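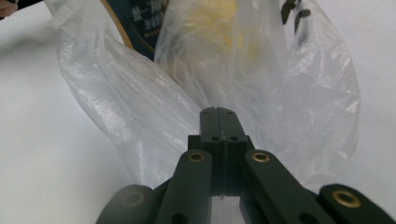
## Hiring the Arcombe weed harvester: your questions

**How big is it, and will it fit down our lane?**

It travels on one low-loader, with the two side paddles taken off and strapped on deck. If a milk tanker can reach your water, we can usually get there too (do send us a photo of any awkward gateway, we've met a few!).

**How shallow can it work?**

With an empty hold it is happy in quite thin water, but it sits lower as the weed comes aboard, so on silty lakes like the one at Plurkau we simply unload more often.

**Do we need our own crew?**

No, the boat comes with 2 of our people, one at the helm and one on the bank conveyor. All we ask for is somewhere to heap the cuttings.

**How long will our lake take?**

Butadmont, which has a lot of lily, took us 4 days, and the weighbridge tickets came to 3,493 kg. Open water goes a good deal faster, and we'll gladly talk it through with you before you book.

**When should we book?**

February is a lovely time to ring, while the diary is still fairly open. For late summer cuts please try us anyway, as dates do come free.

*Page updated July 8, 2025*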